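Re: [Zacharias-list] Open studio weekend in February, who's in?

Hi all, so glad this is getting going again!

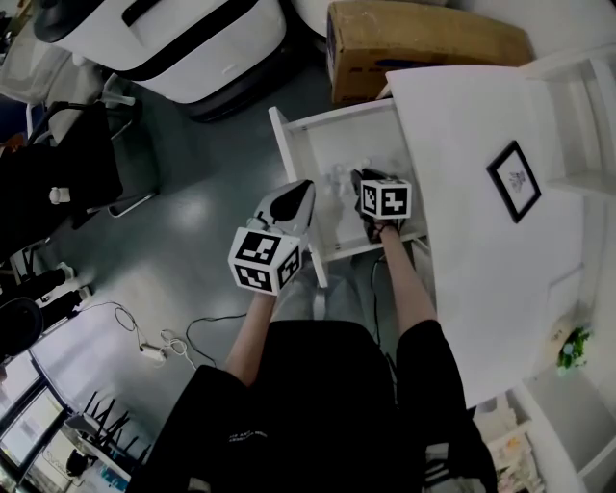 Hitance Print Room wrote:
> We'd love to take part, but could we please settle the wall space
> first? Last time the big canvases got the long wall and the
> printmakers ended up in the stairwell, where the light is terrible.
> Also, is the fee still 15 dollars? We have new people who would
> sign up today if they knew.

Yes, still 15 dollars, and yes to the wall! I went back over the floor plan last night and I think the long wall should go to works on paper this time. Prints and drawings look wonderful there in the afternoon, and the painters I've talked to are happy to take the two back rooms (they get the high ceilings, so don't feel too sorry for them).

A few other things while I have you. Jivham Frames has offered us 18 secondhand frames, mostly small, some with mats already cut. First come, first served, but please bring your drawing along to check the fit before you claim one. I took one home for a charcoal study I'd given up on and now I like it again!

The postcards are ordered. We went with 600, and 300 of those will go to the library and the coffee places on Purkora Street. The rest will be in a box by the sink at Zacharias, so grab a stack next time you're in and hand them to everybody you know. If your name is spelled wrong on the back, I'm sorry, I typed it from the old sign-up sheet and some of that handwriting was a challenge.

Still open: the figure drawing demo. I'd really like to have one on both afternoons, starting at 2. The model is booked, but I only have someone to lead the first session. You don't have to be an expert, just willing to draw in front of people and talk a little while you do it. I did it two years ago with shaky hands and had the best time.

Labels: title, medium, price, your name. Please send them as plain text, and put NFS if it isn't for sale.

Hitance folks, send me the size of your largest piece and I'll pencil you in on the long wall tonight.

See you at the studio,
the open studio desk, Zacharias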